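House rules for folding cells, second try

Bañuelos has sent round a new draft of its good-practice sheet for two-arm laundry work, and more than 30 of its 147 clauses deal with how you write up a result. I have my doubts. Clause one says a garment must start "in a natural state of disorder," and I'd like to meet the inspector who can measure that.
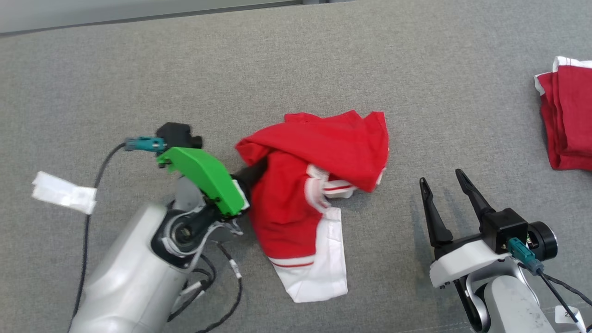

Jaqueline Bautista at Skadarley wants a fixed drop height instead. Fine, but silky shorts and a knit sock don't land alike, and the draft treats them as one class of item. 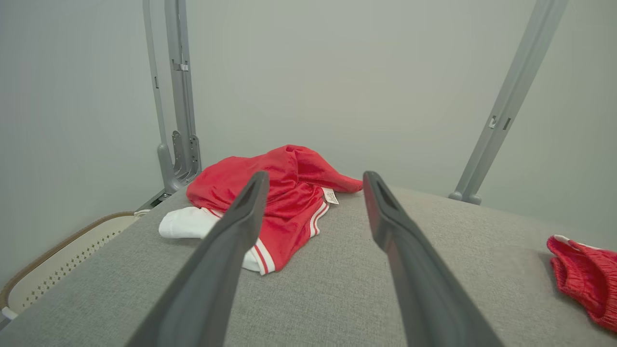 Red garment and a white item, seen between open fingers.

The clause on cable labels I can live with. The one asking for 1,000 logged cycles before any claim of "reliable" is better – if the failures get logged too. The draft doesn't say.
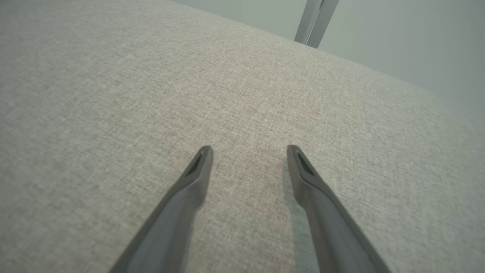 Open gripper over bare gray fabric.

Comments go to the Romby list by July. I've sent mine.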